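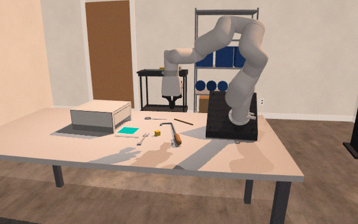 Do Standing Tables Help Students Focus?
Sadia Jadoon and Maxine Nepia
2025-03-23

Our school was offered a set of standing tables by Gajewski, a furniture dealer, whose flyer claims that students "focus better on their feet." We wanted to know where that claim came from. The flyer cites one study and gives no author, so we could not check it.

We ran our own test in January. Students read a 3,000 word article, once sitting and once standing, and answered questions after each reading. We collected 200 answer sheets over 2 weeks. Standing scores were a little higher, but most people stood for their second reading, so practice could explain the whole gap. That was our mistake in planning.
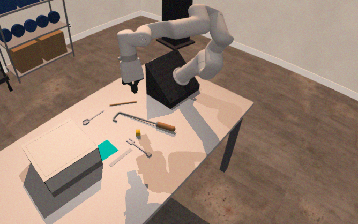
Table size was another problem. The flyer talks only about height, while students complained far more about having no room for their elbows. A large pale table like the one the robot arm is mounted on would give a reader space to spread out, and we suspect that matters as much as standing does – though we have no numbers to back this up.

Maxine thinks a second test with the order mixed would settle it. Sadia doubts that, given how many students guessed what we were looking for. For now we would not spend school money on the tables.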